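Prunero Shared Workshop
Evening Course: Build a Hand-Held Gripper
Handout 4: Fingers, mounting plates, and first grips
Notes by Nuala Mac Suibhne

Bring: your printed parts bag, a small screwdriver that fits the screws you bought (a point on which last year's group had views), safety glasses, and the handle you finished from Handout 3. If the handle isn't finished, bring it anyway and sit near Lorne.

1. Where we left off

By now you have a handle, a trigger, and a linkage that pulls two carriages toward each other. Squeeze and they close. Let go and the spring opens them. If yours does the opposite, you have put the linkage in upside down, and you are in good company, as I did it on my first two.

There is no motor in this build. Several people asked in May whether that makes it a robot. It makes it the end of a robot, with you standing in for the arm. You are slower than a proper arm and you complain more, but you come with shoulders already calibrated. The motorized version is in the follow-on course, and Daithí Hennessy teaches it, with a great many more wires.

2. Printing the fingers

The fingers are printed in flexible filament. We use the Buvwood spool on the second shelf. Print speed is 30 mm per second and no faster. The machine will let you type in a bigger number. It will also let you come back to a bird's nest.

Turn retraction nearly off. Dry the spool first if it crackles. Print the fingers lying on their sides so the ribs come out as continuous lines, and leave the supports off. Color is up to you.

The ribs do the clever part. Push on the face of a ribbed finger and the back buckles in such a way that the tip curls toward whatever is pushing it. A flat, stiff jaw touches a round object along one line and then lets it shoot across the room. A ribbed one wraps a little, and the load spreads out.

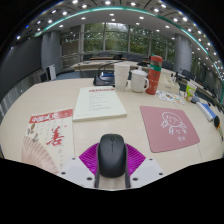
Grip tests come after assembly, and the choice of object matters more than people expect. Everyone wants to start with an egg. Start with something that has an awkward shape and doesn't need mopping up. A wireless mouse is close to ideal: the shell is smooth and rounded, so there is no handy edge to catch, and the magenta fingers have to come in from either side and hold it by its flanks. Get it upright between the jaws with the scroll wheel clear of both fingers. Then tilt your wrist slowly each way. If the mouse swivels, your two fingers are not meeting it at the same height, and the fault is nearly always down at the mounting plates.

3. Mounting plates

Each white plate has four screw holes, near the corners. Put all the screws in loose, square the plate up by eye, then tighten on the diagonal, a bit at a time. Going around in a circle pulls the plate crooked. So does tightening one screw all the way while chatting to Amancay.

Finger tight plus a quarter turn. The plates are plastic and will strip. Spare plates live in the drawer marked Cullinane, for reasons that predate me.

4. Adjusting the grip

Trigger feels mushy: shorten the linkage one hole.
Fingers meet at the tips but gap at the base: shim the base with card.
Fingers meet at the base but gap at the tips: your shim was too thick.
Squeaking: a dab of dry lube on the rail. Keep it off the ribs.
Rattling: find the screw you have left over and put it back.

For wear, the sheet on the wall says a finger should last 2000 closes. My own pair went at the thinnest rib well before that, but I had been picking up pliers.

5. For next session

Do 50 pick-and-place moves with the same object, from one side of a table to the other, and write down every drop and which way the thing fell. Dull, yes. The notes are what we use to pick rib thickness in Handout 5, and people who make them up tend to report a suspiciously even spread.

Sinéad Ó Súilleabháin has the key to the filament cupboard.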